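How do I keep fleece and sweaters from pilling and going flat in the wash?

Asked by Mosia, 2014-11-24

Hi everybody, hoping someone can help before I ruin the rest of my winter clothes. We moved to Varnville in September and the new place has a top loader with a big agitator post in the middle. I grew up with a front loader and never thought much about laundry, I just threw it in and pushed the button. Well, I've done that 3 times now with our fleece stuff and it's coming out rougher every time. My husband's gray pullover looks like something the dog slept on for a year (our dog Obi does sleep on it sometimes, but not THAT much).

I use regular powder, warm water, normal cycle, and then the dryer on medium. Towels go in with it if there's room. I don't use softener because my son gets itchy.

What I haven't washed yet is the teal-blue one and a brown one, plus a couple of knit sweaters I'm kind of scared of. They all need it pretty badly. So do I do these by hand? Is there a setting I should be using? And is there any way to get the softness back once it's gone, or is the gray one done for?

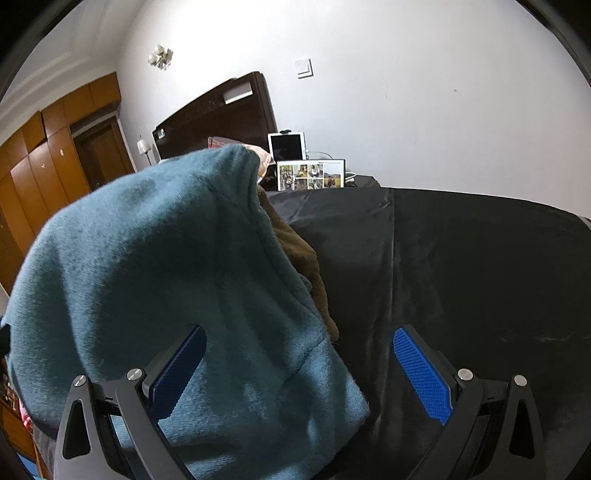
Senan Quinlan: Get the towels out of there before you do anything else! Towels are the worst thing you can wash with fleece, they shed lint like crazy and rub on it the whole time, and the fleece grabs every bit of it. I'd bet half of what you're calling pilling is just towel fuzz. Try a piece of wide tape on the gray one and see what comes off.

Then turn everything inside out, zip the zippers, cold water, gentle cycle. Liquid soap instead of powder if you're washing cold, powder doesn't always dissolve and you get those gritty white streaks. Don't stuff the tub. With an agitator I do 4 fleeces at most and let them float around. No dryer, or if you have to, the lowest heat it's got for 14 minutes and then hang them up. Fleece is basically plastic and it doesn't like getting hot.

For softness, a good splash of white vinegar in the rinse. It won't smell once it's dry, I promise, and it never bothered my kids' skin.

Toivo Kiiskinen: Senan has the fleece covered so I'll talk about the sweaters, which I have strong feelings about. I used to live in Wusetholm in a third-floor apartment with one washer for the whole building, and that machine ate two of my good wool ones before I learned to do them in the bathtub.

First thing, look at the label. If it says acrylic or cotton you can relax a little, and a mesh bag on gentle is usually fine. If it says wool, or the label's been cut out and you can't tell, do it by hand. Cool water, a small squirt of dish soap or baby shampoo, push it under and leave it alone for a while. Don't rub it and please don't wring it. Drain the tub, press the water out with your hands, fill it up again and press until it stops being soapy. It always takes more rinsing than I think it will.
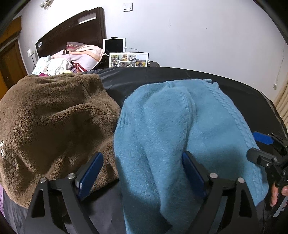
Getting it dry is where I messed up the most. I hung one over the shower rod and the sleeves grew until they could have fit my brother, who is a lot taller than me. So now I lay the sweater on a dry towel, roll the whole thing up like a sleeping bag, kneel on it, unroll, and then spread it flat on a second towel somewhere out of the way. Nudge it back into shape while it's damp, especially the cuffs. Flip it the next morning. If you have any kind of cable or ribbing it'll take longer in the thick parts, so check those before you fold it and put it away – I had one go musty on me in a drawer and had to start over.

For the gray pullover, get one of those little battery shavers from the drugstore. Go slow, keep the fabric flat on a table and don't press down. It won't be like new but you'd be surprised. I've got a fleece that's been shaved every winter and it still looks decent enough to wear to the store.

Unnamed visitor: i just wash everything on cold and never had a problem. maybe your machine is too rough? my sister had one like that and sold it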